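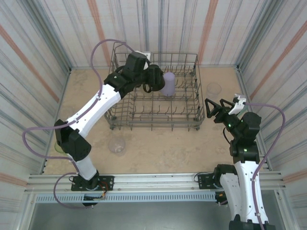 Skurkano (home-built robot)

Skurkano is a two-armed tabletop robot built in a shared workshop in Grukitthorpe by Sebastian Marinescu and other members. Both arms are fixed to an aluminium rail across the front of an enclosure with patterned walls. The usual job is putting plastic cups into a wire dish rack.

Background

The project began in October as a rebuild of an earlier single-arm machine, Garkarport, which was scrapped after repeated gearbox failures. Marinescu's build notes put the cost of parts at 600 dollars. That figure leaves out the rail, the power supplies and any labour, so it should be read with care.

Design

The arms have white links and black joints, and each ends in a black gripper. Lavender cables run outside the links and hang in loose loops, an arrangement the notes call "easy to service". Other members have pointed out that it is also easy to snag. A planned cable guide, the Sárközi clip, has been redrawn 4 times and not fitted.

Performance

The builders claim the robot can clear a set of cups in 120 seconds. No log of failed runs has been published, and the claim doesn't say whether a cup that tips over counts as a failure. Clear cups are said to be harder for it than coloured ones, though the notes offer no test to back this up. Whether 2 arms do the job any better than one is also unsettled, as the older machine was never timed on the same task.

Reception

Opinion in the workshop is mixed. Supporters value it as a cheap way to learn servo control. Critics say a person could rack the cups in a few seconds, and doubt the design would cope with a normal kitchen, with its wet plates and poor light.

Last edited 2024-07-02

This site uses cookies. By continuing to browse you agree to their use.

Contact | Copyright | Back to top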